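Arimier Compares Hands and Grippers for Household Robot Work

2025-03-10

The Arimier Institute has begun a comparative trial of end effectors for robot arms intended for use in homes and small offices. The trial, carried out at the institute's laboratory in Horgan, sets two multi-fingered hands against a conventional parallel gripper on a common list of everyday handling tasks. A summary of the first phase was released to partner organizations this week, and the second phase will continue until October.

The work is being done under the Venulis project, which looks at how well commercially available hardware copes with ordinary objects in ordinary rooms. Earlier work under the project dealt mainly with navigation and with camera placement. The present trial is the first to look only at the hand itself and at the controller that drives it.

Three end effectors are included. The first is a humanoid hand with four fingers and a separate thumb. The second is a lighter hand with fewer powered joints, in which several finger segments move together by means of tendons. The third is a two-jaw gripper with flat rubber pads, which the laboratory has used for several years and which serves as the baseline. All are mounted in turn on the same model of arm, and all are operated through the Vokstead controller, so that differences in arm speed or reach do not affect the results.

The task list contains 70 items, divided into 8 groups. The groups cover rigid objects, soft packaging, cloth, handles and knobs, switches, small loose parts, objects placed against an edge, and objects that must be moved from one hand position to another before they can be set down. Each item is attempted by every end effector under teleoperation, with an experienced operator guiding the arm. A shorter list is then repeated with the controller running a learned policy and no operator input.

According to the laboratory, soft packaging was given its own group after early sessions showed that it was the least predictable category. A box or a bottle keeps its shape when it is touched. A packet of wipes or a bag of rice does not, and the point where the fingers make contact may shift by several times the thickness of the material before a secure hold is reached. Items in this group are placed on shelves, on appliances and on low tables, at different heights and at different distances from the edge.

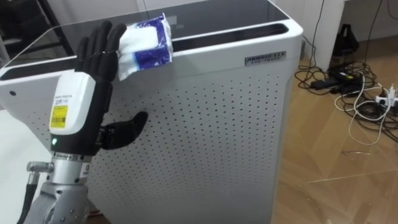

The four-fingered hand against a packet of wet wipes on top of an air purifier at the Horgan laboratory.

The laboratory does not rank the end effectors by a single score. Its summary records whether the object was grasped, whether it was released in the intended place, how long the attempt lasted, and whether the object or its surroundings were disturbed in a way that a household user would find unacceptable. An attempt is stopped after 75 seconds and recorded as incomplete. Attempts in which the operator asks for a restart are recorded separately and are not removed from the data.

In the first phase, the two-jaw gripper remained the most consistent choice for rigid objects of moderate width. It also needed the least preparation. Operators new to the system were able to use it after a brief introduction, and its pads required no adjustment during the phase. Its limits appeared mainly with flat or flexible items lying on a surface, where the jaws had to be tilted to reach under an edge, and with handles set close to a wall.

The humanoid hand performed better on handles, switches and soft packaging. Operators reported that they could use the fingers to press or steady an item before closing the thumb, a movement the gripper does not allow. The same freedom made the hand harder to control. Several attempts were recorded as incomplete after the thumb had been positioned on the wrong side of an object and the operator had to back the arm away and approach again. The laboratory notes that thumb placement accounted for more lost time than any other single cause with this hand.

The tendon-driven hand gave mixed results. Its fingers settle around an irregular object without detailed commands, and operators found it comfortable for cloth and for bags. It was less suited to switches and small loose parts, where a single fingertip must be moved on its own. Tendon tension also had to be checked between sessions, and one set of results was repeated after a check showed that the tension had drifted outside the range given by the supplier.

The trial also considers the connection between hand and arm. The change from one end effector to another was timed as part of the first phase, and the laboratory has asked its suppliers for more uniform wrist fittings. In the current arrangement, the two-jaw gripper can be exchanged without tools, while both hands require screws to be removed and a cable to be routed again along the forearm. Cable routing was found to have some effect on results. On tasks requiring a large rotation of the wrist, a stiff cable could pull the arm slightly away from its commanded position, and operators corrected for this without always being aware of it. A revised routing will be used from the start of the second phase – the earlier results on the affected items will be kept and marked.

Two versions of the Vokstead controller software were compared on a portion of the task list. The newer version limits the closing force of each finger separately, where the older one applies a single limit to the whole hand. On soft packaging, separate limits reduced the number of attempts in which an item was pushed off its support. No clear difference was seen on rigid objects. The institute has adopted the newer version for the remainder of the project and will not report further results from the older one.

Camera position was held constant throughout the first phase, with a view from head height used for all end effectors. The laboratory considers this a fair basis for comparison but acknowledges that it favors the gripper to some degree. The jaws of the gripper remain visible to the operator during most approaches, while the fingers of a larger hand can hide the object from view at the moment of contact. A wrist camera will be added for part of the second phase in order to measure how much of the difference between the end effectors is a matter of visibility.

Tasks are carried out in furnished rooms using common appliances and household goods. Lighting is not standardized, and objects are not fixed in place. The institute states that this reduces the precision of individual measurements and that it accepts the loss. A smaller set of bench tests, using weighted blocks and cylinders of known diameter, is run at the start of each session to confirm that the equipment is working within its normal range.

Durability is recorded but is not a formal part of the comparison. During the first phase, the humanoid hand was taken out of service once for replacement of a fingertip cover, and the two-jaw gripper was not taken out of service. The institute cautions that the period is too short to support conclusions on service life, and that the hands were in some cases used outside the conditions for which their suppliers recommend them.

The second phase will extend the learned-policy tests to the full task list. Recordings from the teleoperated sessions will be used for training, with separate policies prepared for each end effector. The laboratory will also introduce a group of two-step tasks, such as lifting an item from an appliance and then pressing one of the appliance's controls, in which the choice of hand for the first step may affect the second. Items that all end effectors completed without difficulty in the first phase will be replaced with harder ones – the total number will stay the same.

Partner organizations may propose objects for the revised list. Proposed objects should be available in ordinary stores, should weigh no more than 3 kilograms, and should not contain glass or open liquids. Suppliers who wish to have a hand or gripper considered for a later trial are asked to provide a mounting drawing and a description of the control interface. Requests may be sent to the project office at the Horgan laboratory, which will also provide the task list and the recording sheet on request.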